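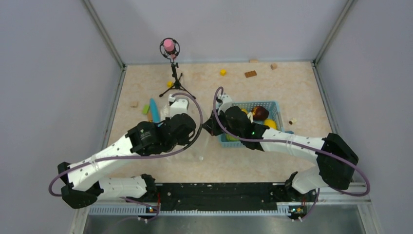 Fig. 1. A two-arm cell of the kind covered by the rules in Section 4, with a basket, blocks, a small tripod stand and a clear plastic sheet or bag on the tabletop.

## 4. Rules for the Shared Cell

Written rules for robot cells tend to come in two sizes. One is the binder, complete and unread. The other is a strip of tape on the wall that says "CAREFUL." Our first attempt at Clorholm was a binder. By April it was holding a door open, a job it did well, and operators had gone back to asking whoever stood nearest.

The rules we describe now fit on one sheet. They cover bench-top cells where two arms share a table, reach into the same space, and handle small loose items. They don't replace the site risk assessment, and they say nothing about guarding or stopping distances, which are handled in the Dridside safety file. What they govern is the part of the day between power-on and the first good run, when most of our trouble started.

### 4.1 Cables

A cable that runs outside the arm is part of the arm's shape, whatever the collision model thinks. Ours thought otherwise for several months. The cables in Fig. 1 loop around the left elbow and arch over the right gripper, and the open loop beside the left gripper comes close to the fingers of the right one. Rule 1 therefore asks the operator to move each arm by hand through its working range before the first program of the shift, watching the cable and leaving the gripper to look after itself. Any loop that can enter the other arm's finger space is tied back or added to the model as a keep-out volume.

Wálter Espinoza, who drafted this rule, wanted the check repeated after every tool change. The operators wanted it done once a week. The sheet says every shift and every tool change, so it is clear who held the pen.

### 4.2 What may be on the table

Rule 2 is the one people argue about. Every item inside the reach of either arm must be on the task list, either as something to be handled or as something to be avoided. "It was already there" is not a category. A tripod stand counts, and so does the block behind it. Clear plastic gets its own line: a sheet or bag is listed by name, along with what the program should do on touching it. Our depth sensing treated such film as a rumor, and the planner followed its lead.

Baskets are treated as containers with walls. This sounds too plain to write down, but the older task files stored a basket as a point at its center, and the arms took them at their word. A basket is now entered with its rim height, and any move that takes a wrist below the rim runs at reduced speed with the other arm parked or holding still.

### 4.3 Who goes first

Where the two work areas overlap, one arm holds the right of way at any moment. The Kuo scheduler can hand it back and forth, though it will also let both arms wait for each other with great courtesy until someone presses a button. Rule 3 sets a time limit of 5 seconds on mutual waiting, after which both arms back out along the path they came in on and the run is logged as a stall.

### 4.4 Use of the sheet

We compared 40 runs set up from the binder with 74 set up from the sheet, using the same task files at both sites. Stalls were logged in both groups. Cable contacts were logged too, but only 2 appeared after the sheet came in, both on the same afternoon, and both with the Rule 1 box ticked. We take this as evidence about the box.

The groups were not randomly assigned, and the binder runs came first, when everyone was newer at the work. Trarnurura has since asked to add a fourth rule on cleaning the rail between the arm bases. We have agreed to the rule, provided that it fits on the existing sheet — the margins are already smaller than we would like.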